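Garlic, straw and patience: a chat with Ginette Vachon

I got to Ginette's place a little after breakfast, and she had me sorting garlic before I'd even found my notebook.

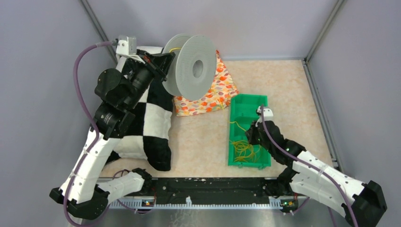 She grows 23 varieties on a strip behind the house, and she has opinions on all of them. "People plant the small cloves because they want to eat the big ones," she told me. "Then they wonder why they get small heads!" Her own planting stock gets picked out first, and the kitchen takes what's left – I got the feeling this has caused a few arguments.

I asked about spacing. Six inches, she said, pointy end up, and a good thick layer of straw on top. Last fall she put in 304 cloves of one called Narkham, a hardneck she had from her neighbor Wondimu Mekonnen. By February the straw had blown halfway to the road and she was out there with a rake in her slippers.

And watering? "I quit three weeks before I dig. Wet garlic won't keep." She cures it in the shed for a month, tops on, with the door propped open. I went home with two heads of Narkham and strict orders not to cook them.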